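Burnar fleece throw, charcoal, large
Reviewed by Jörg Harms, Dec 28, 2021

I bought my first Burnar throw back in September, when our heating was out and I was wearing two sweaters to breakfast, and I liked it so much that I went back and ordered a second one for the den (my wife had claimed the first by then, and I knew better than to argue!). It was 41 dollars at the little home store in Pemden, which felt like plenty for a blanket, but I've paid more for worse.

What I love most is the weight. It's heavy enough to stay put when you get up for coffee, and soft enough to wrap around your shoulders without feeling like you're wearing a rug. The color is a good deep gray, the kind that forgives a dog. I've washed mine about 23 times now, always on cold, and the hem is still straight, though there was a lot of lint the first two rounds, so do run it by itself.

It has a matte finish with just a little texture to it, and it falls in big rounded folds instead of sharp creases.

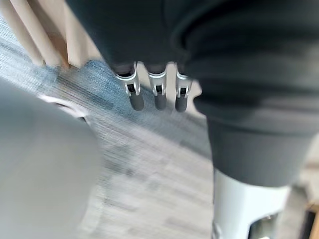
My one real complaint is the drying. It takes two full cycles, and even then I hang it over the banister overnight. The carry strap it came with is also flimsy, and mine went in a drawer and stayed there. Still, I'd buy a third, and if they ever make it in green I probably will.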